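Buscar en el blog... Buscar
Preguntas frecuentes: aprender a recoger con dos manos
Por Nazma Seneviratne
2022-10-30

Desde que conté en julio lo del proyecto Kurkevine me llegan siempre las mismas dudas, así que las junto aquí y las voy ampliando cuando tengo un rato (pocos, la verdad).

¿Qué intenta aprender el robot?

A limpiar una cama sin hacer: acercarse al colchón, pasar el cepillo, usar el recogedor y vaciarlo en la cesta del suelo. Parece poca cosa, ¡y da un trabajo enorme! La política se entrena por imitación con 1054 demostraciones y predice los movimientos de los dos brazos a la vez.

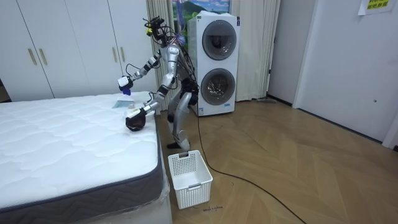 Goltamura pregunta si no sería más sencillo entrenar cada brazo por separado y sincronizarlos después. Lo probamos, claro, y fue lo primero que tiramos: cada brazo hacía lo suyo bastante bien, pero el cepillo llegaba cuando el recogedor ya se había ido. Con una sola política para los dos, el problema casi desapareció.

¿Por qué trabajáis con trozos de acción?

Porque si el modelo decide paso a paso, duda muchísimo. Nosotros predecimos bloques de 40 pasos y los vamos solapando, con lo que el movimiento sale más continuo. El momento de llevar el recogedor hasta la cesta es donde más se nota, porque un brazo tiene que viajar mientras el otro se queda tranquilito en el colchón.

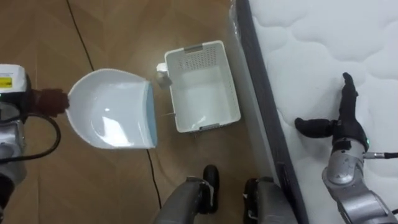 Con bloques más largos el robot se volvía cabezota: seguía con el plan aunque la basurita se hubiera movido. Con bloques cortos volvían los titubeos. Al final nos quedamos en un punto medio que a mí todavía no me convence del todo, y Gaete, que es como llamamos al programa de evaluación, me da la razón en los objetos muy ligeros.

¿Qué cuesta más?

Por orden de dolor de cabeza:

1. Los plásticos arrugados y translúcidos. Se confunden con el fondo blanco del recogedor y el modelo no siempre sabe si lleva algo o no.
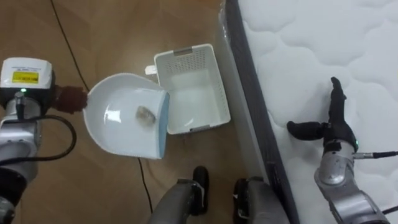

2. El acolchado del colchón. Cada pliegue hace su sombrita, y las primeras versiones barrían sombras con un entusiasmo admirable.

3. Pasar de una herramienta a otra. Las demostraciones de agarre eran muy parecidas entre sí y hubo que grabar más, con el cepillo en posiciones raras.

¿Cómo medís si una prueba sale bien?

Cada versión hace cinco tandas y puntuamos cuatro fases: alcanzar, barrer, trasladar y vaciar. Una fase a medias cuenta como fallo (sí, somos así de antipáticos). La de barrer es mi favorita porque pide trabajo a las dos manos, y también la que más cambia de una versión a otra.
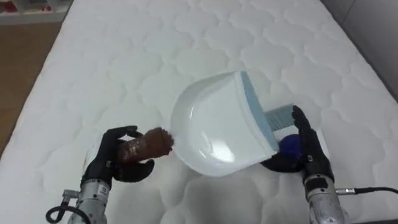 ¿Vais a publicar los datos?

Esa es la idea, en cuanto terminemos de revisar las etiquetas de fase. Saldrán en el repositorio Heria junto con el código de entrenamiento. Los pesos irán después, que todavía estamos reentrenando.

¿Puedo mandar más preguntas?

¡Por favor! Las técnicas me hacen especial ilusión. Tardo en contestar, pero las leo todas.

Contacto | © Kurkevine | Volver arriba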